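Quick how-to for anyone who wants to try our trick for training a two-arm cell on laundry. I've been running it on Gellik (that's what we call our cell) and it's pretty easy once you get going!

First, record your demos. I did 100 for the first round, and I changed the pile every time – different colors, different folds, sleeves all over the place. Hang a few things on the rail before you start, so the policy learns to work near clothes that are already up there.
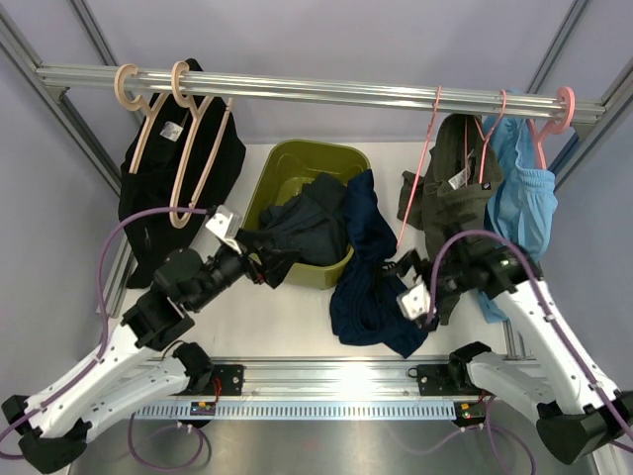

Next, cut each demo into 4 stages: reach, grip, lift, hang. I mark the cuts by hand, which is slow (bring a snack), but Yusri Wijaya wrote a little script that guesses them from the gripper opening and it gets most of them right. Check the grip stage yourself. Dark fabric on dark fabric is where the labels go wrong.

Then train on the stages with the label fed in as an extra input. Start with a short run, look at the grip errors, and record 20 more demos of whatever it's worst at. For me that was thin stuff bunched up at the rim of the tub – ugh.

Last step, test with clothes the model hasn't seen. Keep those in their own bag! I mixed mine up back in June and had to throw out a whole set of results. Save the seed too. Mine is 719 if you want to compare runs.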